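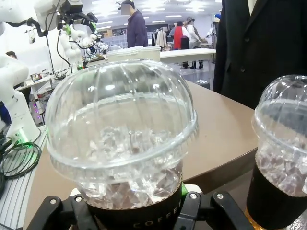

How does a robot know where the cup is?

A robot arm cannot see or think by itself. A computer program called a controller does that work. Ours is named Gulach, and it repeats the same loop 38 times a second.

Step 1: Look
A small camera near the fingers sends a picture to the program. To the program, a picture is a grid of numbers. It searches the grid for shapes it has learned, such as a lid or a sleeve. In the picture after this step, a white cup with a black sleeve stands ahead of two open fingers. Three more are on a tray behind it, so the program must pick one target.

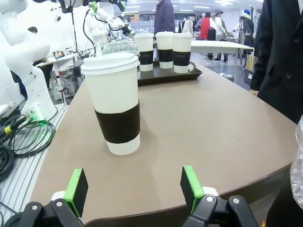

Step 2: Plan
The planner lists paths the arm could take. Any path that would hit the tray or another cup is crossed out. The shortest path left is used.

Step 3: Move and check
The arm moves 8 millimetres, then the program looks again. If the cup is not where it should be, the plan is made afresh.

Word to know
Perception: turning camera numbers into facts about objects.

Text by Radymyr Kravchuk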